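Zurkon two-arm teaching kit, long-term review

Reviewed by Kazimír Jurčo
15 September 2023
Bought: December, with own money. Used for: collecting folding examples, T-shirts mainly.

Short version for those in a rush. Good arms, decent recording software, awful manual. Would buy again but not at full price, and not if you only want to move blocks from one tray to another. There are cheaper things for that.

Longer version. I teach evening classes in practical automation and wanted a set-up where a student can sit down, take hold of the leader handles, do a job with cloth and have the whole thing saved as an example the learner can train on. Cloth because rigid objects got dull very quickly. I had the old Grustel single arm before this and it could not fold anything bigger than a napkin.

Setting up

An afternoon. Would have been less but the joint numbering in the booklet is for the previous version and the one on the website is different again. Go by the stickers on the motors. Calibration is a matter of putting both arms in the rest pose and pressing a key, twice, and it holds well. I redo it on Mondays out of habit and rarely see a change.

Cabling is messy. Every arm wants power and data and the wrist cameras want their own line too. Leads supplied are just long enough if your power strip is right behind the table and not an inch further. Buy longer ones.

Recording

This is where the money went and it shows. One pedal to start, one pedal to stop, a second tap to bin the last take. The bin tap is the best feature on the whole product. Students make a mess of a grasp, tap, start again, no fuss. Previously I was going through takes at night deleting rubbish by hand.

Each take saves the joint positions of both arms plus the views, overhead and wrist, all lined up in time. Playback is smooth. Export is slow, slower than it should be, and the progress bar lies. It sits at the end for ages. Go and make tea.

We have 853 takes kept so far. Of those I trust most. The early ones have a lot of dithering in them, arms hanging over the shirt while the student thinks, and the learner picks that up and dithers as well. Trimmed the pauses out of the first 110 and it got noticably better. Tell people to decide what they're doing before they touch the pedal.

Grippers

Mixed. The fingers are narrow and get hold of a single hem nicely once you've got the knack of coming in low. Getting one layer of a T-shirt and not two is still down to the person on the handles. Thin cotton is fine, anything brushed or thick and the fingers slide. I stuck a bit of grip tape from Pawlak on the inside of mine and that helped, though it wears off and you have to keep replacing it.

No feeling in the handles at all. You can't tell how hard you're pulling, you only see it. New students stretch everything. I've a pile of shirts with wavy hems.

Wrist cameras are better than I expected. Bit too bright near a window and light cloth goes pale, so pull the blind or turn the exposure down in the settings (third tab, hidden under Advanced, no idea why). For grasps they're worth every penny because the overhead view doesn't show you what is happening under a fold.

Table and cloth

Not in the box, obviously, but matters. Do clamp your tablecloth. Ours used to creep over a session and by the end the shirt was starting in a different spot every time, which might be good for variety but not when you haven't planned it. Clips at the corners, done. I like a busy pattern under a plain shirt. Some people say plain background only. We tried both and I'd rather have the learner cope with a pattern now than fall over the first time it sees one.

Change the starting position on purpose. Turn the shirt, crumple it a bit, flip it. We do 5 takes then change something. A student's idea and a good one.

Does it learn

Yes, up to a point. With 50 takes it would reach for the shirt and grab mostly air. With the lot it does the first fold well and the second one most of the time, as long as the shirt starts out more or less flat. Sleeves are the weak spot. If a sleeve is tucked under it carries on as though nothing is wrong. More examples of that coming, it is this term's job.

Training tools that come with it are basic. I use Zilar's instead, free, reads the files without any converting. Took me one evening to get going and most of that was my own fault (wrong folder).

Support

Two emails, two replies, both polite, one useful. Spare fingers arrived in a week. They charge for postage, which on a kit at this price is a bit cheeky.

Good: pedal and bin tap, calibration holds, wrist cameras, spares easy to get
Bad: manual, short leads, slow export, no feel in the handles, grip on thick cloth
Score: four out of five. Would be four and a half with a proper manaul.

Shirt work, a few views:
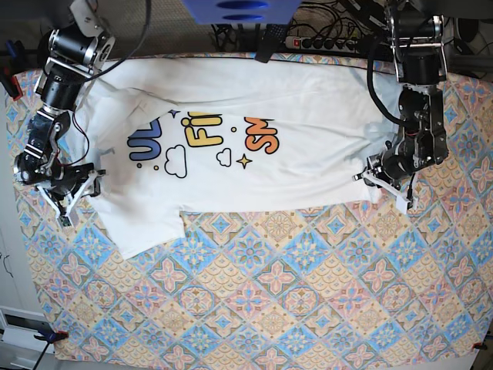
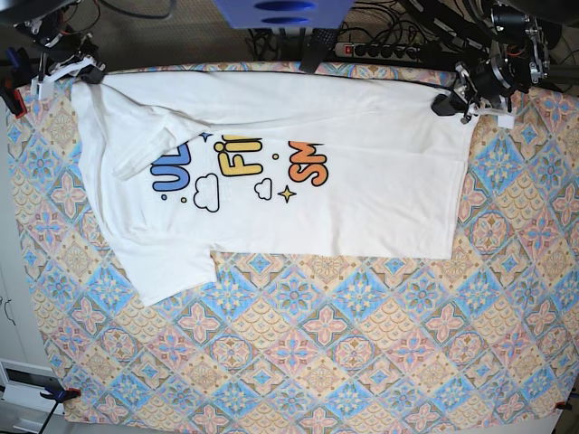
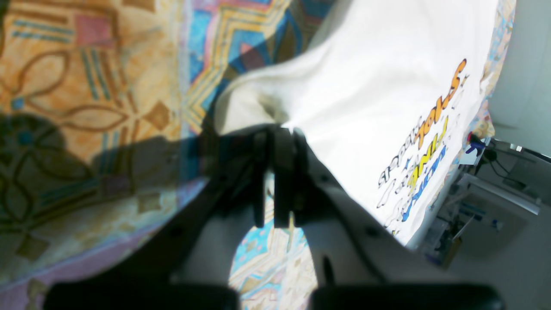 White T-shirt, patterned cloth. First two show both grippers on the shirt, last one is from the wrist camera.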